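实验记录 双手取书入架任务，数据整理与子任务切分
2026年2月
记录人：Zawadi Massawe
参加人员：Ivar Haugen、Rami Geagea
项目代号：Elodden

一、目的

本次工作的目的，是检验子任务自动切分方法在双手操作片段上的表现，并确定人工标注的复核规则。任务指令沿用去年11月的版本：“将桌上的书册逐本放入文件架”。该指令未规定取书顺序，也未规定书脊朝向，标注时不得自行补充。

二、方法

切分程序由Rami Geagea编写，在内部工具Dillemix上运行。程序读取双手各关节的指令值与手腕位姿，按手部闭合程度的变化和手腕速度的低谷给出候选切分点，再由标注员对照头部视角画面逐一确认。子任务标签共6类：接近、抓取、抬起、转运、放入、撤回。双手同时参与时，左右手各自保留一条标签轨，不强制对齐。

本批次片段数为1000，由两名标注员独立标注。切分点相差不超过2帧者视为一致，超出者交Ivar Haugen裁定。裁定时只看画面与关节数据，不看双方的原标签。

三、场地布置

工作区由白色桌面与相邻的浅黄绿色桌面组成，文件架置于浅黄绿色桌面上。参数说明中将前者记为A区，后者记为B区。两个桌面之间不设标定板，位置关系以头部相机外参推算。
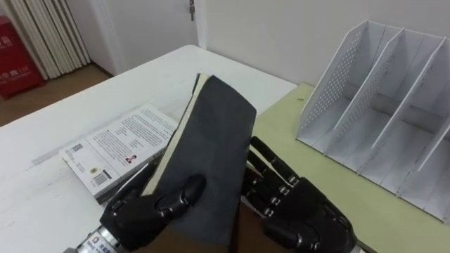
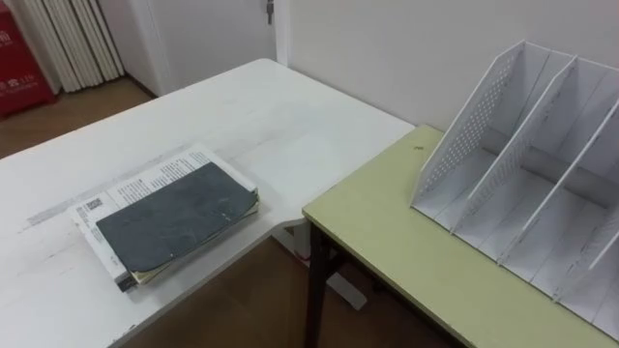 图1、图2 头部视角。图1：双手持深灰色封面书册；图2：书册与纸张叠放于白色桌面，双手不在视野内。两图中文件架各格均未见书册。

四、观察与讨论

1. “抓取”与“抬起”的分界仍是分歧最集中之处。硬皮书在手中保持直立时，手指闭合程度变化很小，程序倾向于把后续的姿态调整并入“抓取”。Haugen认为应以书的下缘离开支撑面为准；但该位置常被手掌遮挡，单凭头部视角不易判断。暂定处理：看得见下缘的按下缘判断，看不见的以手腕高度开始持续上升的首帧为准，并在备注栏填写“遮挡”。

2. 书页局部张开的情况应单独记录。封面与内页受力不一致时，书在手中可能发生相对滑动，关节数据上没有明显特征。此前的标签体系没有对应字段，现增设“书册状态”一栏，取值为闭合、局部张开、不可判。

3. 叠放书册的边界不宜由颜色分割直接给出。白色印刷页与白色桌面对比度低，分割结果容易把露出的纸边归入桌面。深色封面的分割较稳定，可作为定位参考，但不能代表整叠的外轮廓。

4. 手部不在视野内的画面，原先统一标为“无效”。经讨论改为“空闲”，予以保留。此类画面可用于估计物品的静止位姿，对训练前的场景初始化有用。

5. 首轮比对中，近2成片段至少有一处切分点需要裁定，高于预期。Geagea检查后指出，其中一部分来自左右手标签轨导出时的时间戳取整方式不同，与标注员的判断无关。取整规则统一之前，上述比例不写入对外报告。

五、待办

Rami Geagea：修正导出脚本的时间戳取整，重新生成候选切分点。
Ivar Haugen：补写遮挡情形的判定细则，附正反片段编号。
Zawadi Massawe：在标注表中加入“书册状态”栏，并把原“无效”标签改为“空闲”，旧表另存，不覆盖。
Shabani Mutiso：核对头部相机外参与A、B两区桌面高度的记录。图中B区略低于A区的印象须以实测为准，测量值填入场地参数表。

六、备注

文件架的放入判定暂按“书册下缘进入格内且手指完全脱离”执行。斜置隔板会使书册靠向一侧，若脱手后发生倾倒，仍记为“放入”，倾倒另记事件码。Annick Jacquet建议将倾倒单列为失败，此项未定，待修正后的切分结果生成后再议。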